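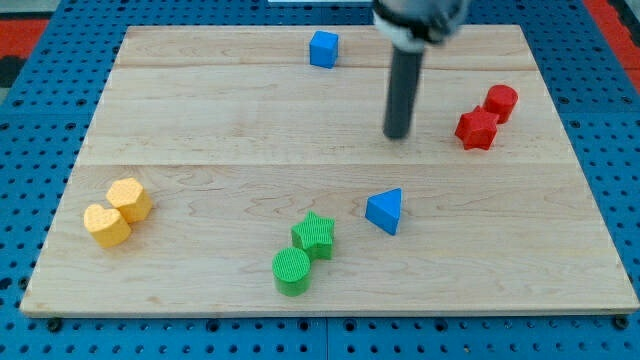 Figure 1. Pale timber board made up of planks, with small coloured blocks. Note the seams and the knots.

Print this page | E-mail this page

Timber Materials 2: Week 4 handout
Movement in solid timber panels

Read this before the workshop session. The glossary is in the Week 1 handout and isn't repeated.

Moisture and shrinkage

Timber takes up and gives off water until it is in balance with the air around it. Below fibre saturation point it shrinks as it dries and swells as it gains moisture. Movement along the grain is small enough to ignore in furniture. Across the grain it is not. Tangential movement (along the growth rings) is usually greater than radial movement (across them), so a backsawn board moves more over its width than a quartersawn board of the same species.

Edge-joined panels

Wide panels are normally built up from narrower boards glued edge to edge. The glue line does not stop movement. A panel moves across its full width much as a single board would, but cupping is easier to control with narrow pieces. Colour will vary from board to board unless they are cut from the same log. Lay the boards out dry and mark the face side before any glue is opened.

Knots are acceptable on a face if they are sound and tight. Keep them away from the edges, where the grain runs out around them and a plane will tear it.

Fixing a panel to a frame

A panel screwed down hard through round holes on both sides will split or bow the frame. Use slotted holes, buttons or expansion plates. Fix at the centre line and allow movement both ways, or fix the front edge and let the back edge move – either is fine for a benchtop. Steel barely changes with humidity, so a timber top on a steel frame needs the same allowance.

Worked calculation

A panel is 193 mm wide. Take movement across the grain as 0.25 per cent for each 1 per cent change in moisture content. The workshop range is 4 per cent.

193 x 0.0025 x 4 = 1.93 mm

Allow 2 mm in the slots. Repeat the working for a panel 50 mm wider and bring it to class.

Reading

Popescu, Boards and Panels, chapter on seasoning. The Zeddale campus library has it on short loan. The Drurnuvance moisture tables are on the course page – use the June revision, as the earlier set has an error in the radial column.

Related handouts
Week 3: Sawing patterns and grain direction
Week 5: Adhesives for interior work
Turkier workshop: induction and safety notes
Assessment 1: Panel layout drawing

Last updated: 13 May 2019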